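4.2 Clearing the bench

I'll admit the bench task was my favorite going in, mostly because it sounds so easy. Kwesi Arthur wrote the instruction in one line: put away whatever is lying out. A ten-year-old can do that (grumbling). Our two-arm setup, running the Follilum policy, got through 300 trials of it in October, and I watched far more of them than was good for me.

We didn't tidy the bench into a lab-perfect layout first. Hand tools lie at whatever angle they landed, and the small printed parts sit flat on the wood, where a fingertip has very little to get hold of. Figure 3 gives a fair idea of what the policy is up against.

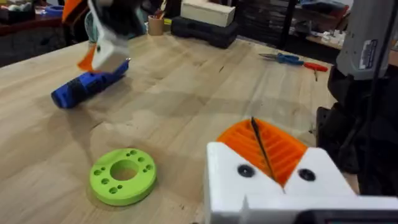

Figure 3a. Wrist view of the bench, with the second gripper over a blue cylindrical object and a lime-green disc lying flat in the foreground.

Handles turned out to be the friendly part! Anything thick enough to close two fingers on went well, and I stopped holding my breath on those after the first Monday. Flat things were another story. The policy would slide a disc along the grain, lose it, go back, slide it again — Annick Picard started calling this "polishing" and the name stuck in our logs. We scored a polish longer than 70 seconds as a failure, which Tania Dewan still thinks is too generous.

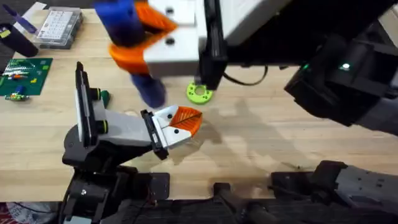 Figure 3b. Both arms at work over the table, the upper one with a blue-and-orange object at its gripper (motion blur) and a green ring in the center.

The other thing I'd flag is shadow. An arm reaching across the table can throw a big dark patch over the wood, and when we moved the lamp for 11 extra trials the grasps on small parts got noticeably steadier. That's too few to hang a claim on, so please don't quote us. Nii Kpodo is rerunning it properly with the Dramani lighting rig.

So, can it do the chore yet? With somebody nearby to rescue the flat stuff, I'd say yes, slowly. Left alone for a whole shift, no. I'd happily hand it the screwdrivers tomorrow, but I'd keep the washers for myself. Section 4.3 repeats the test with the kitchen drawer, where things got worse.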